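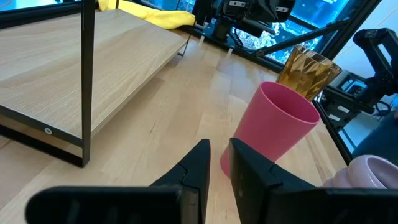

*Pink cup on the table.*

Notes from a talk with the woman who runs the tea counter at Clukgate station. Typed up fast, sorry, more to follow when I get the tape back.

She took the counter over in June. Nine in the morning, and she'd already done the first rush. "Rush is a big word for it," she said. "It's the Badden train, then it's quiet till the Badden train goes back."

The lease came with an urn, a till and a drawer of spoons. She kept the urn. Tea is Nirkasa, loose, strong, the only one she'll sell. "People ask for fruit ones. I say try the kiosk."

Prices next. She charges 98p a cup and gets told off for it both ways. Too cheap, says her sister. Too dear, says the man with the dog. "A pound feels like a decision. 98 you just hand over a pound and leave the change." Most do. It goes in a jar for the station flowerbeds.
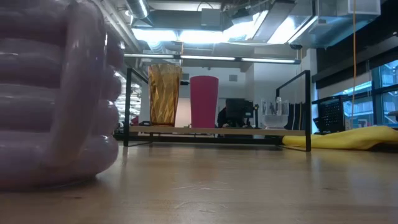 *Purple ribbed piece, with the low rack behind.*

Asked about takeaway cups. Long sigh. She'd rather folk sat down, but there are only 3 minutes betwen the bell and the doors. So there's a deposit scheme now, set up with Walczak, the bakery over the road. You pay a bit extra, bring the cup back to either shop, get it off your next one.

"Does it work? Mostly. They come back in coat pockets. One came back with a plant in it."

Her best day so far was 667 pounds, the day the line was shut and everyone was stuck. She felt bad about that. "Not very bad."

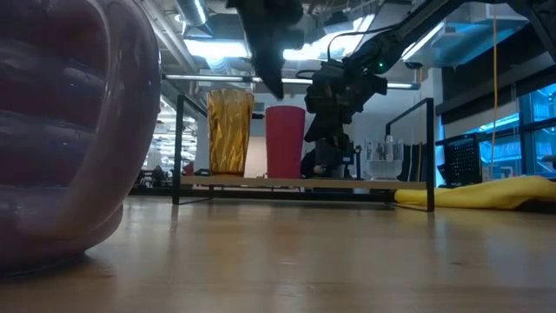
## What she'd change

The hatch, first. It sticks in damp weather and she's had to serve through the side door. Then the hours. She opens at twenty to six, and in winter that means walking down in teh dark with the milk.

Would she take on help? Maybe 20 hours a week, someone who doesn't mind mornings. "And who can make tea without being told. Warm the pot. Leave it alone."

Train came in then, so we stopped.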